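About Mosen Camp

Mosen is a family camp and surf school run by people who live here all year. We have 30 tent sites, a bathhouse, a cook shelter and a path through the dunes to the beach. Victor Lema and Vega Robles opened it in 2000 on land that had been a hay field, and they still answer the phone most mornings.

The first summer there were four sites and one cold shower. Families stayed anyway, and enough of them asked about surf lessons that Vega started teaching before breakfast with a few borrowed boards. The school has grown since then, but the early lesson is still hers. It starts at 7:30.

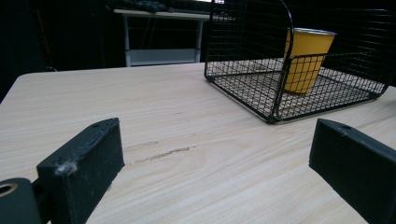
What we do

Camping runs from May through the end of September. You can bring your own tent or rent one of ours, which we set up before you arrive. Each site has a fire ring and a picnic table. Firewood is sold at the office by the bundle. Please don't bring wood from home.

Surf lessons are for ages seven and up. Groups are small and sorted by how comfortable people are in the water, so a nervous parent may end up with the ten-year-olds. Wetsuits and soft boards are included. Bujar Shehu runs the lessons in July and August, when we add an afternoon group, and he decides whether conditions are right. If he calls a lesson off, you can move to another day or get your money back.

We also keep a reading room next to the office. It began with a box of magazines someone left behind and now has 200 or so paperbacks, a lot of back issues and two decent chairs. Take what you like on the trip home. Kids' books are on the low shelf.

The people

Victor looks after the grounds and the bookings. Vega manages the surf school. Erasto Muriithi joined us as a summer instructor and now teaches the teens and repairs the boards over the winter. Elibariki Kariuki runs the kitchen, which does pancakes and coffee in the morning and one hot supper on Mfaume Night, our weekly campfire, named for the first family that ever booked with us. 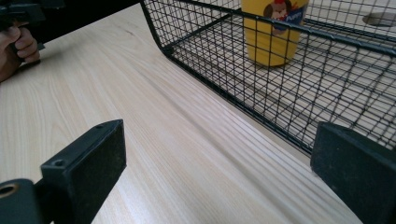

In high season there are 12 of us on staff, and most came here as campers first. Everyone who teaches in the water holds a current lifeguard certificate.

How we run the place

Quiet hours are 10 p.m. to 7 a.m. Cars stay in the lot by the gate once you have unloaded, and there are carts for your gear. Dogs are fine on a leash in the lower field, but they can't come on the beach in summer. Phone signal is poor past the bathhouse. The office has wifi if you need it.

Returning families can hold the same site until the end of January. After that we open the calendar to everyone. July goes quickly, and June usually has space even late in spring.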